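Ticket 141: Shared printer on second floor drops off the network after idle
Status: Resolved. Product: Stunine print server. Site: Clovville office
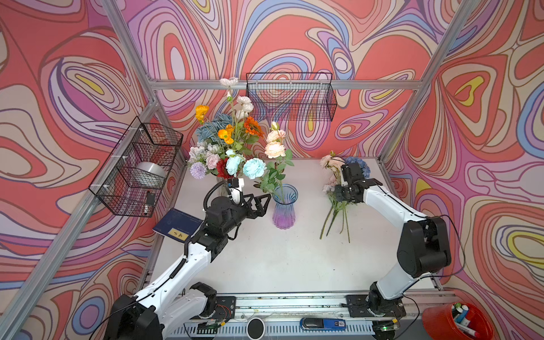 Why does the printer show as offline when its own panel says Ready?
The print server is holding an old network address for it. The panel reports only the state of the printer hardware, so it stays at Ready while jobs sent to the old address fail.

Reported by: Rawan Sabbagh
Assigned to: Marites Agbayani

Symptom
Jobs sent after a long idle period stay in the queue with the status "Waiting for device." Restarting the printer clears the queue in most cases. Restarting the workstation has no effect. Jobs sent within an hour of a restart print normally. All workstations on the floor are affected, wired and wireless.

Log

8:40 Ping to the address listed in the server console times out. Panel shows a different address, ending in 80. Console entry ends in 141.

8:55 Changed the console entry to match the panel. Held jobs released. Test page printed from two workstations.

9:10 Checked the router. Lease time is set to 4 hours and there is no reservation for the printer. The address pool was reduced in March when the Hamdan office was moved to the same router.

9:25 Added a reservation for the printer's hardware address. Restarted the printer. It came back at 80.

9:30 Turned off "Find device automatically" in the console. With this setting on, the server keeps the first address it found and does not check it again until the service restarts.

13:45 Lease renewed. Address unchanged. Test page printed.

Comment from R. Sabbagh, 14:05
Printing works from my desk. The scan-to-folder button still gives error 2.

Reply from M. Agbayani, 14:20
Error 2 is a sign-in failure on the folder share. The scan account password expired. I have reset it and entered the new one on the printer's web page under Network Folders. Please try again with a single page.

Comment from R. Sabbagh, 14:32
Scan received. OK to close.

Open item: the Hamdan printer has no reservation either. Moved to a separate ticket.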